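Baseboard 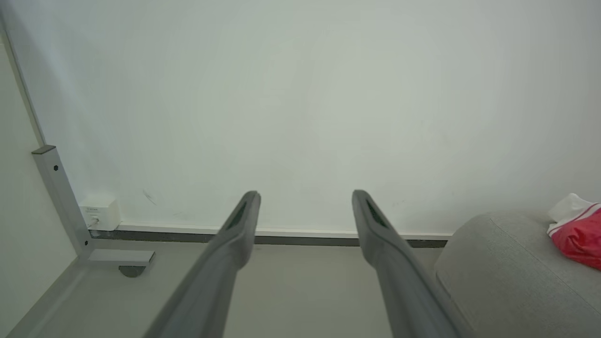

Gwenaël Moulin

A baseboard is the strip that runs along the bottom of an indoor wall, right where the wall meets the floor. Depending on where you grew up you might call it a skirting board, a mopboard, a washboard or just "the trim." I say baseboard because my first boss, Yogesh Goel, said baseboard, and I spent seven years on my knees next to him putting the stuff in.

What it's for

Mostly it hides a gap. Walls and floors are hardly ever finished tight to each other (floors need room to swell and shrink, and drywall is usually held up a little so it doesn't soak up spills), so you're left with an ugly slot all the way around the room. The baseboard covers it. It also takes the beating from mops, vacuum cleaners, chair legs and shoes, which would otherwise go straight into the paint. Look at any plain pale wall that's been lived with for a while and you'll find a few scuffs and a dark little mark or two down low, and those are only the hits that landed above the trim!

Parts and profiles

The simplest kind is a flat board with a square or slightly rounded top. Older houses often have a tall one built up from several pieces: a flat base, a molded cap on top, and a thin strip called shoe molding at the floor. Offices and rental units tend to go for something lower and plainer. Two-tone baseboards turn up a lot too, with a pale top edge and a darker strip underneath. I used to think they looked cheap and I've completely come around on them. The dark part sits where the mop goes, and a gray strip over a light gray floor stays decent looking for ages.

Heights are all over the place. My own place has 2 inch trim in the hallway and 7 inch in the front room, put in by different owners, and the corner where they meet is a crime.

Materials

Pine and poplar are the old standbys. Fiberboard is cheaper, comes primed, and goes puffy if it sits in water. Vinyl and rubber come in rolls and get glued on, mostly in schools, clinics and the back halls of stores. You'll also see tile, aluminum and polystyrene. I've used a fiberboard line from Jakwood for most of my bedrooms and a vinyl one from Tessier for a laundry room, and I'd buy either one again.

Outlets, plugs and cords

Outlets usually sit well up the wall, but some are mounted low, just above the baseboard, and a surface-mounted one is simply a small box standing off the wall with the wiring brought to it. They're handy and they get kicked. If you're swapping low trim for tall trim, measure to the bottom of every box before you order anything. Abdul-Rahman Gyamfi, who did the wiring on my last big job, had to move four of them after I forgot, and he still brings it up.

Some baseboards are hollow at the back so cords can run inside. Great idea, fiddly in the corners.

Furniture

Baseboards stick out, so furniture can't sit flush against the wall. With a sofa it hardly matters, and the sofa hides the trim anyway (which is where I put all my bad joints). Desks are fussier. A metal leg with a long foot along the floor will bump the board before the desktop gets anywhere near the wall, and you end up with a slot that eats pencils. If the foot has a leveling foot screwed in underneath, wind it up or down until the desk stops rocking, and then check the gap again.

Cleaning

Vacuum first with the brush, then a damp cloth. Dust collects along the top edge and turns to paste if you go in wet. I do mine every November, before people come over, and it takes me 14 songs.

See also: Crown molding, Chair rail, Quarter round, Wainscoting

Last edited 19/07/2024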